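Tabletop sorting (also table sorting, or clearing to the basket) is a household tidying method in which small loose items are brought to one cleared table, looked at one at a time and put into an open basket or set aside. Mostly used for kitchen odds and ends, drinks, toys, desk things. Needs no special equipment.

Origin of the name

The term is usualy credited to Zubaida Khokhar, whose booklet Clear to the Basket was printed in Edgate in December and ran to 487 copies. Katia Leone used the same steps earlier in evening classes at Elora but called them "the white table." Which came first is disputed. Khokhar's booklet lists 16 steps, later cut to seven by Finlay Cowie — the short version is the one most people know.

Surface

Plain and light colored is preferred. Small things show up on it, threads and crumbs too. Patterned cloths are discouraged. Table is wiped before and after.

Baskets

Rectangular plastic baskets with holes in the walls are the common choice. Contents can be partly made out without lifting anything, at least by color. Solid tubs are cheaper but need labels. Wire baskets let small items fall through. Leone allowed cardboard boxes, Khokhar did not.

Bottles

Drinks are handled apart from the rest. Full bottles stand upright on the table until last and go to a shelf or the fridge, not in the basket, as the weight can tip it. Empties go straight to recycling. Humaira Shaikh's revision adds that part-used bottles should be poured out, a step many skip.

A bottled water with a light blue cap, then a white basket with something red in it.

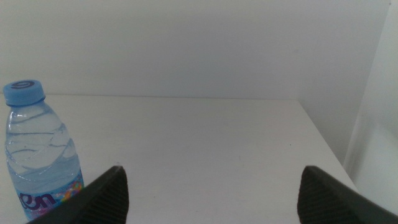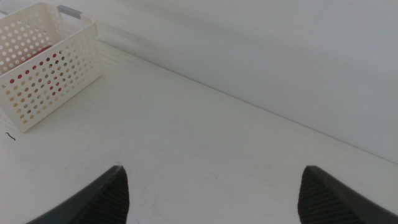 Criticism

Zoi Petridis argued the method only moves clutter from one place to an other and that baskets, once full, are rarely emptied. A survey of 44 households in Minditz found most had stopped sorting by the second month but kept the baskets. Supporters say the survey was too small. No follow up so far.

Related articles
Drawer dividers
Kitchen storage
One-shelf rule
Perforated baskets
Recycling at home
Toy rotation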